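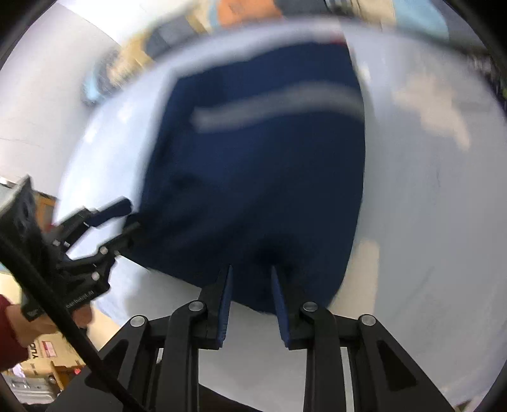

## Unit 4: Handling and folding soft items

Textile Care, Level 2. Handout for the April 2023 session. Bring it with you again in May, when we do bedding.

### What this session covers

Soft items are small pieces that don't keep a shape of their own: pouches, socks, vests, cloth bags, light tops. They are harder to fold well than a sheet or a towel. The edges are short, and on a dark item they can be hard to find.

We work on a pale surface. Navy and black fabrics show up well against white, and you can see where the outline of the item runs. If your bench is dark, put a sheet of white cotton over it and smooth it down before you start.

### Terms

- **Hang**: the way a piece falls when it is held at one point.
- **Pinch point**: the place where the fabric is gripped. Creases run out from here, and they are deepest close to the grip.
- **Guide line**: any stripe, seam or hem that can be used to judge whether the item is straight. The light grey stripe across a navy piece is a good guide line.
- **Body**: the wide part of the item, away from the pinch point.

### Method

1. Clear the surface and wipe it. Lint shows on navy.
2. Pick the item up at one place only. Let the body open out before you decide which way round it is.
3. Look for a guide line. If it slants, the item is turned or twisted. Move the grip along the edge until the line is level.
4. Take hold of the opposite edge and lower the item flat. Do not drop it.
5. Let go of the pinch point and press the creases out with the flat of the hand, working from the middle to the edges.
6. Fold in half along the length, with the guide line meeting itself at the side.
7. Fold in half again, or in thirds if the item is long.
8. Turn it over so that the open edges face down.

A pouch is folded only if it is empty. Check inside first and close any fastening.

### Common faults

**Bunching near the grip.** Too much fabric has been taken up at once. Put the item down and pick it up again with a smaller hold.

**Stripe out of line after folding.** Usually the item was not level at step 3. Open it fully and go back; pulling at a folded piece stretches one side.

**Uneven corners.** Common on rounded shapes. Match the seams and leave the corners as they fall.

### Storage

Folded items go on the Clendau shelves by the door, dark colours on the lower shelf. Stack them with the folded edge to the front. Heavy items do not go on top of light ones. Creased pieces go back to the bench for another press by hand before they are stacked.

### Before next time

Choose two soft items at home, one plain and one with a stripe or a visible seam. Fold each by the method above and write a short note on which step took longest. Keep the note with this handout.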